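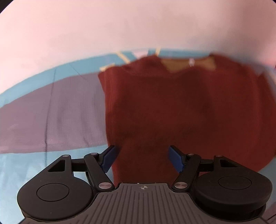

I want the words back on my buttons. My notes app, Rodard, pushed out its big redesign in July, and every label in the toolbar went away overnight. What I have now is a row of seven gray shapes. One is a box with an arrow coming out of the top, one is a box with an arrow going in, and one is just a box. I have nothing against symbols when there's only one thing they could reasonably be saying. A little crosshair printed on a gray plate, a circle split into quarters, is fine by me — I see it and think "line something up with this." But a plain box? A plain box could be archive, or select, or stop, or new note. In Rodard it's "move to workspace," and I found that out by moving a grocery list into a workspace I share with my boss.

I complained to my friend Priit Rätsep, who designs screens for a living (he worked on the Sirkia calendar, which I like a lot, so I do listen to him). He says labels are the first thing to go when an app gets translated. "Save" is short in English and can turn into a monster somewhere else, and then the whole toolbar breaks on a small phone. Fair enough! I hadn't thought about that. But then he told me people learn the icons after a couple of weeks anyway, and that's where he lost me. I've used Rodard for 2 years. I have over 300 notes in there. I knew where everything was, in English, and I don't want to study for my own grocery list.

The usual answer is that you can press and hold an icon and its name will pop up. Sure, on some of them. On the others, pressing and holding does something else, like opening a second menu with more shapes in it, and you're not going to know which kind you've got until your thumb is already down.

My mother-in-law out in Wustville has the old version of Kļaviņa on her tablet, the photo one, and she won't let anybody update it. Big ugly buttons that say PRINT and SEND and DELETE. I used to tease her about it. Last time I was over there I sent 2 pictures to my sister from it and didn't have to think about a thing.

So give me a switch. Bury it in settings if you have to, under whatever the gear is called this year. "Show labels," on or off, and I'll happily put up with a toolbar that takes up two lines. Priit says he'd switch his off. That's fine, it's his phone.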